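Nisow — Sac à anses en plastique blanc, lot de 64

Accueil > Emballage > Sacs de caisse et de transport > Sacs à anses

Référence : Nisow Blanc 64
Marque : Varkby
Conditionnement : 64 sacs à plat
Coloris : blanc uni, sans impression
Anses : boucles souples
Soufflet : non
Disponibilité : en stock, préparation le jour même avant 17 h

L'avis du magasin

Un sac en plastique blanc, il y en a dans tous les catalogues, et tous les catalogues promettent la même chose : résistant, pratique, réutilisable. Nous vendons le Nisow depuis le mois de juillet et nous préférons trier un peu dans ces promesses avant que vous ne passiez commande.

Résistant, d'abord. Le fabricant écrit « résistance renforcée » sur sa fiche, sans dire par rapport à quoi. Nous lui avons demandé un chiffre de charge, il nous a envoyé une brochure. À l'atelier, Nazareno Parisi s'en sert pour les pièces détachées en sachets, les chiffons, les retours clients de petit volume, et il n'en dit pas de mal. Pour des bocaux ou des bouteilles, prenez autre chose. Le Singhal à fond carré coûte plus cher, mais on sait à quoi il est destiné.

Pratique, ensuite. Les sacs arrivent pressés les uns contre les autres et les premiers du lot se décollent difficilement. Au comptoir, avec une file d'attente, ça agace. Frottez le haut entre deux doigts avant de tirer sur les anses, ça passe mieux. Une fois ouvert, le sac ne tient pas debout tout seul et il faut une main pour le garder béant pendant que l'autre remplit. Le fabricant propose un support de comptoir en option ; nous ne le référençons pas, il bascule dès qu'on tire un peu vite.

Réutilisable, enfin. Oui, comme tout sac qu'on n'a pas déchiré. L'argument ne vaut pas grand-chose. Si vos clients reviennent réellement avec leur sac, un cabas en toile vous reviendra moins cher sur l'année, et nous en vendons aussi.

Ce que nous lui reconnaissons

La forme est simple et le blanc reste neutre, sans logo ni slogan. On peut coller une étiquette dessus, ce que font plusieurs de nos clients pour les commandes à retirer. Rosario Bassi, qui gère les retraits, écrit directement au feutre gras sur le plastique. L'encre tient, à condition de la laisser sécher.

Prise en main et tenue du plastique

Le plastique est souple et se plisse dès qu'on le saisit ailleurs que par les anses. Pris par le bas, il se resserre en entonnoir vers le point de prise et forme de grands plis au-dessus.

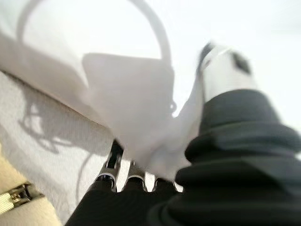
Pour ranger les sacs après usage, la vieille méthode du pliage en triangle fonctionne, mais elle prend du temps. Sarita Nishad les glisse à plat dans une chemise cartonnée et retrouve des sacs à peu près présentables. En boule au fond d'un tiroir, ils ressortent froissés, et un sac froissé donne tout de suite l'air d'avoir déjà servi.

Questions reçues par courriel

Le sac convient-il au contact alimentaire direct ?
Le document que nous avons reçu ne le précise pas. Dans le doute, nous répondons non, emballez d'abord le produit.

Existe-t-il en plus grand ?
Le Flulitz Grand, de la même marque, en carton de 1 049 pièces. Le chiffre est bizarre, nous avons vérifié, c'est bien celui du bon de livraison. Sur le site du fabricant, on lit 1 000.

Peut-on le faire imprimer ?
Pas chez nous. Babatunde Fashola peut vous établir un devis pour d'autres modèles, avec un délai nettement plus long.

Reprise et retours

Lots non ouverts uniquement. Nous ne reprenons pas les lots entamés — même s'il ne manque qu'un seul sac. Pour recevoir un échantillon avant d'acheter, écrivez à Nisha Solanki, au service clients, en indiquant la référence complète.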